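Court reopens separation agreement over undisclosed shares

A judge in Prudov has set aside the property terms of a separation agreement signed through an online document service, finding that the husband left a block of company shares out of his financial statement.

The 117-paragraph decision, released in February, sends the division of property back for a fresh hearing. The parenting terms of the agreement and the child support that goes with them stay in place. Neither party had asked for those to be changed.

The agreement was made between Teodor Marciniak and his former wife, who is referred to in the decision only as the applicant. The couple separated after 11 years of marriage and have one child. They used Gruvo, a subscription service that generates separation agreements from a questionnaire, and signed electronically from separate addresses on the same evening. Neither had a lawyer at the time.

Under the agreement the applicant kept the family home and its mortgage. Mr. Marciniak kept his pension, a vehicle and what the document called "any other property in his name." Each gave up any further claim against the other.

The other property turned out to include shares in Torkix, a privately held company that makes irrigation controls and where Mr. Marciniak had worked since before the separation. He received the shares in two allotments during the marriage. They did not appear in the financial statement he filled in on the Gruvo site, which had a line for investments and a second line for business interests. He entered zero on both.

The applicant learned of the shares when Torkix bought back part of the employee holding and a notice was mailed to the former family home. She started her court application 337 days after the agreement was signed.

A valuation prepared for the hearing put the shares at $257,000 on the date of separation. The equity in the home on the same date was lower than that, although the decision does not give an exact figure because the two appraisals before the court did not agree.

Mr. Marciniak told the court he had not meant to hide anything. He said he understood the shares to be worthless until the company was sold, that he could not trade them, and that the question on the form seemed to be asking about money in the bank or a business of his own. He also said his former wife knew he had "something with the company" and could have asked.

The judge accepted part of that evidence. She found that Mr. Marciniak had been careless and had not set out to deceive, and she declined to make a finding of fraud. She said the result was the same for the purposes of the application. The duty to disclose rested on the person who held the information, and a general awareness on the other side that some kind of employee benefit existed did not meet it.

"A spouse who is told the figure is zero is entitled to take it as zero," she wrote at paragraph 64. "She is not required to go behind the answer."
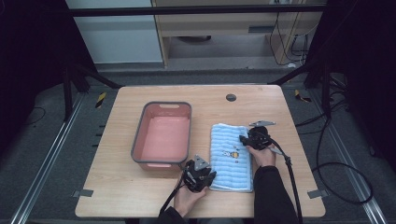
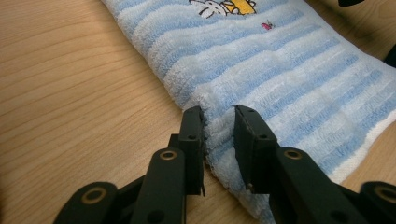
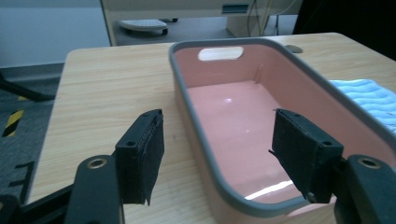
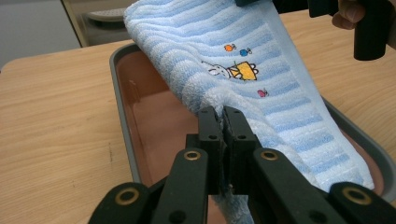
The judge also dealt with a clause near the end of the agreement in which both parties confirmed they had received full disclosure or had chosen to go ahead without it. Clauses of this kind are common in both lawyer-drafted and self-prepared agreements. Counsel for Mr. Marciniak argued that the applicant had ticked the box, had been given time to read the wording, and should be held to it.

That argument did not succeed. The clause could protect someone whose statement was incomplete in a way the other spouse knew about and accepted, the judge said, but it could not turn an incorrect statement into a correct one. She noted that the clause appeared on the last screen before signature and that the service did not prompt either user to attach documents.

Gruvo was not a party to the case and made no submissions. The decision makes no criticism of online agreements as such. At paragraph 91 the judge said that many couples with modest property and no disagreement will be well served by a form, and that the absence of lawyers was one factor among several. The electronic signatures were valid and the agreement was properly made. It was set aside in part because of what had been typed into it.

Dariusz Jakubowski of the law firm Stępień, who acted for the applicant, said the decision did not break new ground but would be useful to people who had been told that a signed agreement was the end of the matter.

"The rule about disclosure has been there a long time. What we see more often now is an agreement made quickly, with nobody in the middle to say, where are the statements, where is the share certificate," he said. "My client asked for a copy of one document and that is how this began."

He said he expected the new hearing to be short. The value of the shares is mostly settled, and what remains is how the home should be treated. The applicant has paid down the mortgage and replaced the roof since the separation, and she will ask for credit for both.

Counsel for Mr. Marciniak did not reply to a request for comment before publication. A notice of appeal had not been filed by noon on the last business day of the month. The appeal period is still running.

Timing was the other contested issue. Mr. Marciniak said the applicant had waited too long and that he had arranged his finances in reliance on the agreement, including taking a loan to buy a townhouse. The judge found no real delay. The applicant could not have applied before she knew about the shares, and once the notice reached her she wrote to her former husband within a week. The correspondence that followed took up most of the winter. Several of the emails are quoted in the decision, and the judge remarked that a plain answer to the first of them would have saved both parties a good deal of expense.

On the townhouse, she said the loan could be taken into account when the property was divided again but was not a reason to leave the agreement alone. There was no evidence that Mr. Marciniak would have to sell.

The decision goes on to consider what should happen to the applicant's own disclosure. She had rounded the balance of a savings account down when she completed the form and had left out a small amount of vacation pay. Both were raised on cross-examination. The judge described the differences as minor and said they would not have affected the bargain, but she directed both parties to serve new sworn statements, with supporting documents, before the next hearing. Those must include bank and pension statements for the three months on either side of the separation date. Mr. Marciniak must also produce the allotment letters for the shares and any correspondence with Torkix about the buyback.

Money already received by Mr. Marciniak from the buyback is to be held in his lawyer's trust account until the division is settled. He had offered to do this at the start of the hearing, and the judge gave him credit for the offer when she came to costs. The applicant was awarded costs of the application on the ordinary scale. A request for a higher amount was refused.

One further point may interest people who have already signed agreements. The judge was asked by the applicant to set aside the entire document, including a term under which both spouses gave up spousal support. She did not. The support release was dealt with in a separate section, both spouses were working full-time when they signed, and the applicant did not say she would have asked for support had she known of the shares. The agreement itself had a clause allowing one part to fall without the rest, and the judge gave effect to it.

Mr. Jakubowski said his client was content with that outcome. He said people in a similar position should start by asking in writing for the missing information, and should keep a copy of the request and of any reply. They should also get advice before signing anything new, including a short amendment, as a second agreement made with knowledge of the facts will be much harder to undo than the first — and the form for an amendment is often only a page long.

Limitation periods for property claims differ between provinces, and some run from the date of separation or divorce instead of the date a problem was found. Anyone relying on a later discovery should check the rule that applies where they live.

The parties have been told to agree on dates for the new hearing through the trial coordinator's office. If they cannot agree, dates will be set for them. The judge who wrote the decision will not hear the next stage, as she has already made findings about Mr. Marciniak's evidence. A settlement conference has to take place first, and both parties are required to attend in person.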